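The Long Way Up the Raltach

I have been told off by a lot of people for my footwork, but never quite as cheerfully as I was on the second pitch of a sea cliff outside Palalthorpe, with a gull yelling at me from one side and my rope partner yelling from the other.

"Quiet feet!" she shouted up. "You sound like you're moving furniture!"

She was right. I'd spent the whole winter in the gym, pulling on big friendly plastic holds under bright lights, and I'd gotten strong and sloppy in equal measure. Real rock doesn't care how many pull-ups you can do. The Raltach (locals always say "the" Raltach, as if it were a pub) is a long wall of pale limestone that drops straight to the water, and most of its routes go up on edges the width of a pencil. You stand on them or you don't climb.

I'd wanted to come here for years. A friend had brought back a battered guidebook with one route circled in pen, a line called Skerovel that wanders up the tallest part of the wall in 9 pitches. None of them is desperately hard. What gets people is how long it goes on, and the fact that you start by rappelling down to a ledge just above the tide. Once you pull those ropes, the easiest way home is up.

So there we were in July, a bit later in the morning than planned, with too many sandwiches and a rack of gear that clanked like a milk cart.
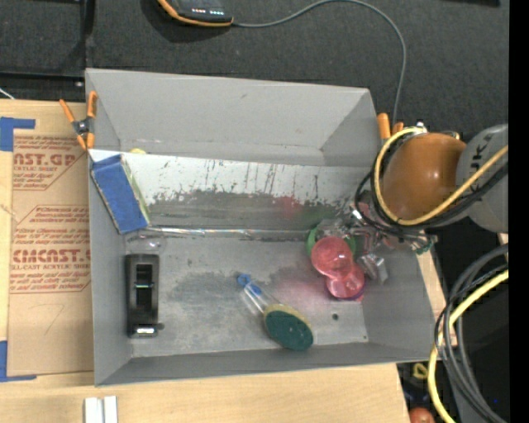

Shewit Adugna

The first pitch was lovely. Big holds, a nice crack for the gear, the sea slapping away underneath. I remember thinking the guidebook had been a little dramatic. Then I pulled over a small bulge and found the second pitch, a blank-looking slab with a single thin seam running up it, and that's where the furniture moving began.

Slabs are a funny kind of scary. You aren't hanging off anything, your arms are hardly tired, and you can stop and have a long think whenever you want. That's the trouble! I had a very long think. I looked at my left foot. I looked at my last piece of gear, which seemed to have moved farther away while I wasn't watching. Eventually I stopped squeezing the rock so hard, dropped my heels, and took a lot of tiny steps until I could reach a proper hold. I may have kissed it.

By pitch four we'd found our rhythm. One of us led, the other followed, we swapped the gear at the belay and had a bite of something. We'd hardly talked for the first hour and now we couldn't shut up. We talked about knees (hers are bad, mine are getting there) and whether you could live in a van with a dog that hates vans. Somewhere up there we caught up with a pair of brothers from inland who were on the route for the third time. They'd bailed twice, once in rain and once after dropping a shoe. The younger one told me he wants to climb every route on the Raltach by 2030. I asked how many that left him and he just laughed and went back to coiling rope.

The crux is pitch seven, a corner known as the Gebru after the tiny chapel you can spot on the headland from its belay. It was my partner's lead and I was very happy about that. She went up it slowly, one foot on each wall, chatting to herself the whole way, and then the rope stopped moving for a good while. I couldn't see her. I fed out an arm's length and took it back in. Then came a whoop, and a lot of rope all at once.

Following it, I fell off. Just the once, just a slump onto the rope, but I still feel I should own up. The corner was greasy with sea air and my right foot shot off like it was on soap. I hung there, swore, chalked up, and got it on the next go by leaning my whole shoulder into the wall, a technique I don't believe you'll find in any manual.

The last 2 pitches are easy and a bit grassy, and I enjoyed them more than anything else on the route. The sun had come around. I could smell sheep. I topped out on my hands and knees next to a fence post and lay on my back in the turf while the brothers hollered at each other somewhere below.

If you're thinking of going, check the tide tables, start earlier than we did, and take a light jacket, because the belays are breezy even on a warm day. Rappel with two ropes and make sure somebody up top knows your plans. The path back to Palalthorpe follows the cliff edge and takes longer than it looks on the map. The bakery closes at lunchtime, so buy your buns before you set out. We walked back with one squashed sandwich between us, and she let me have the bigger half.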